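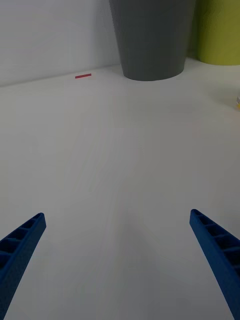 Bench 2, white top, wall side. November, 9:40 in the morning.

Started the second round on the white tabletop. The first round was in the other room, where the light is stronger, and I did not trust my notes from there. On this bench the light is soft and comes from everywhere, so white looks a little gray. This is good for us. In strong light every mark disappears.

Purpose, to remember for later: we must decide if the white tops stay for the small parts work, or if we go back to the old gray mats. Omprakash wants the white. Jade wants the mats. I have no strong opinion yet, but I am the one who cleans, so maybe I will have one by the end of the month.

Cleaning. I used the Cellari liquid, mixed weak, 6 ml in 800 ml of warm water. The bottle says to use more, but last time the stronger mix left a film and the tape did not hold on it. Wiped from the wall to the front edge, always in the same direction, then once more with a dry cloth. Waited until I could not feel anything wet with the back of the hand. Then I looked at the top from low down, with my cheek almost on the table. From this position I saw long pale streaks that go from front to back. From a normal standing position they are very weak. I think they come from the cloth and not from the table, but I must check with a new cloth.

10:15. New cloth (from the Verkside pack, the thin kind). Streaks still there when I look from low, maybe a little less. I did not continue with this, it was taking the whole morning.

Tape test. Four short pieces of the paper tape, pressed with the thumb, left for one hour, pulled slowly. No glue left on the surface. The same tape on the gray mat takes small fibers with it, Jade knows this and says it does not matter. For me it matters a little, the fibers go into the parts trays.

Small things on white. Dark screws and dark washers are very easy to find. The clear spacers are a problem, I put one down and needed some time to see it again. Same with the white nylon clips. Darlene suggested a dark tray only for these, and keep everything else directly on the top. I like this. We have the Beaulieu trays on the shelf above the sink, but the lids are missing and Iman thinks they went to the other building with the paint things. To ask.

Sliding. Light parts move too easily on the white top. I pushed a plastic cap with one finger and it went much farther than I wanted. On the mat it stays. For sorting I prefer the white top, for assembly I would prefer the mat. Maybe we do not need to choose one for everything – a small mat on top of the white bench is also possible.

After lunch. Tanner came with the invoice for the tops. The order number ends with 626, please write it on the folder, I looked for it for too long last time. He asked if the surface scratches. I made one scratch with a steel ruler, at the far left corner on the underside, with normal pressure. It can be felt with the nail. So, no steel tools directly on the top, and the Bolden cutter only with a board under it. I will make a small sign.

Sanding of the front edge is also still waiting. It is a bit sharp for the forearm if you sit a long time. I would start with 200 paper and see, there is no need to take away much.

To do:
Find the lids for the trays (Iman)
Try the dry cloth only, no liquid, and look again for streaks
Dark tray for clear spacers and nylon clips
Sign about steel tools
Ask Jade to work one afternoon on the white top before she says no again

16:30. Wiped the bench and left the cloths on the rail to dry. The liquid is back in the lower cupboard, the bottle with the mix has a label now with the amounts on it. Please do not pour it into the sink spray, they look the same.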